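Unit 6 handout: Appearance randomization and multi-view policies in simulation

Reading before the session: sections 2 and 3 of the Nillach simulator guide, and the course note on behavior cloning.

6.1 Setting

The policy in this unit is trained entirely in simulation. It receives images from a head camera and two wrist cameras, plus joint positions, and outputs joint targets for two arms and a velocity command for the mobile base. Demonstrations are recorded by teleoperation in Nillach and stored once. Images are not stored. They are rendered again from the saved simulator states every time a training set is built, so one demonstration can be shown under many room appearances without being repeated by the operator.

We write a demonstration as a sequence of states s_t and actions a_t. A rendering function R takes a state and an appearance vector z and returns the images. The loss is the mean squared error between a_t and the policy output on R(s_t, z), averaged over t and over draws of z. The action label does not depend on z. This is the whole assumption of the method, and it fails if z is allowed to change anything that should change the action, such as the position of a handle.

6.2 What is randomized

The vector z covers:
Wall, floor and furniture materials, drawn independently per surface.
Light direction and intensity.
Head camera pitch and roll, within a small range.
Distractor objects, drawn from the Quinlan object set and placed on free support surfaces before the demonstration is replayed.

Distractors need a collision check. If a distractor touches any swept volume of the arms during replay, the draw is rejected and a new one is taken. Rejection makes the distribution of clutter depend on the demonstration, and surfaces close to the target end up emptier than surfaces far from it. Keep this in mind when reading the results in 6.5.
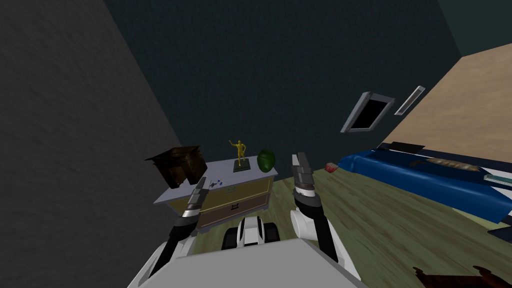
Figure 6.1. Rendered view of a bedroom with both arms extended toward the dresser. Wall materials differ from surface to surface.

In this layout the left forearm hides part of the lower drawer. Occlusion of this kind is common in the head view once the arms are raised, and it is the main argument for the wrist cameras.

6.3 Wrist views

A wrist camera is fixed to the gripper, so the fingers occupy nearly the same pixels whenever the opening is the same. The background changes with arm pose. Two consequences follow.

First, the finger region carries information about gripper opening that is already in the joint positions. A network may read it from either source. In the Zetodov baseline the joint input is dropped with a fixed probability during training so that both sources stay in use.

Second, many wrist frames contain no object at all. Away from contact, the image may hold only the fingers and one or two surfaces. Such frames say little about the next action, but they are the frames in which texture randomization changes the largest share of pixels. If the wrist encoder is trained from scratch, a large part of its early gradient comes from them.

The edge between two surfaces is useful in these frames. Its position and slope depend on geometry and camera pose, and are unaffected by material. Materials with very similar brightness can reduce the edge to a few gray levels. The sampler should therefore enforce a minimum difference between adjoining surfaces, or the cue disappears in a fraction of draws.

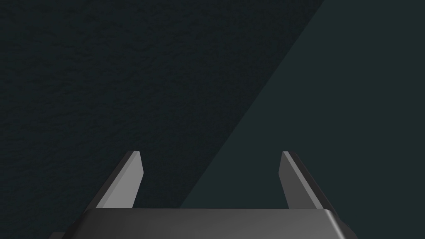 6.4 Procedure for the lab

1. Load the 24 demonstrations in the Grurnine task folder.
2. Replay each one with the default appearance and confirm that the final state matches the stored one. Discard any that diverge.
3. Build three training sets: default appearance only, materials and light only, and full z.
4. Train one policy per set with the same seed and the same number of gradient steps.
5. Evaluate each policy for 200 episodes in held-out rooms. The held-out materials must not appear in any training set.
6. Repeat step 5 with the wrist images replaced by their training mean.

Training all three policies takes around 72 hours on a single lab machine. Start the jobs early.

6.5 Reporting

Give the success rate with a 95 percent binomial interval for each policy and each camera condition. Report failures separately as missed grasp, collision, and timeout. For the full z policy, also plot success against the distance from the target to the nearest distractor, and state whether the trend could be produced by the rejection step in 6.2 alone.

Submit the plots, the table and the configuration files. The report is due July 16, 2020.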